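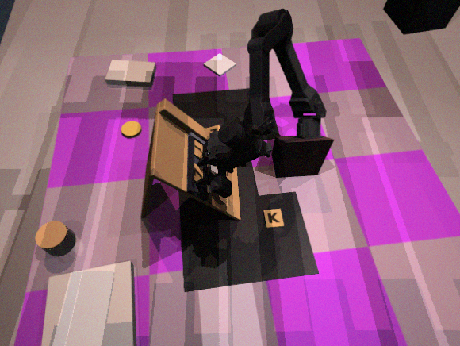
Robotik II, Einheit 8: Das Simulationspaket Herneck

Gegenstand der Einheit ist Herneck, eine Simulationsumgebung für Greif- und Ablageaufgaben. Anbieter ist die Firma Lestus. Das Paket wird als Jahreslizenz verkauft, die Hochschulfassung umfasst 35 Arbeitsplätze. Wir benutzen sie im Praktikum und beurteilen sie am Ende nach den Kriterien aus Einheit 2.

Lieferumfang
Armmodell mit Greifer, Szeneneditor, Objektbibliothek, Protokollfunktion. Die Bibliothek enthält 33 Grundobjekte, darunter Kästen, Scheiben, Zylinder und Buchstabenplättchen. Eigene Geometrien lassen sich importieren, müssen aber geschlossen sein. Offene Netze lehnt der Editor ohne brauchbare Fehlermeldung ab.

Kontaktmodell
Voreingestellt ist Coulombsche Reibung mit einem Wert für die ganze Szene. Für flache Teile ist das zu grob. Reibwerte deshalb pro Objekt setzen (Reiter „Material“). Bei schräg stehenden Körpern zusätzlich die Schrittweite verkleinern, sonst durchdringen sich Finger und Wand.

Untergrund
Muster und Farben des Bodens werden bei jedem Start neu gewählt. Das lässt sich abschalten. Für Versuche mit Bilderkennung bleibt es an, für reine Bahnplanung aus.

Vergleich mit Praramness
Praramness rechnet bei gleicher Szene schneller, hat aber keine Protokollfunktion. Die Schatten sind dort nur angenähert. Ein Umstieg mitten im Semester ist nicht vorgesehen.

Aufgabe
Szene laden, Greifer über die Öffnung des Holzkastens fahren, ein Teil im Innenraum greifen und auf der Matte ablegen. Ein Durchlauf dauert etwa 8 Minuten. Abzugeben sind die Protokolldatei und eine halbe Seite zu den gewählten Reibwerten.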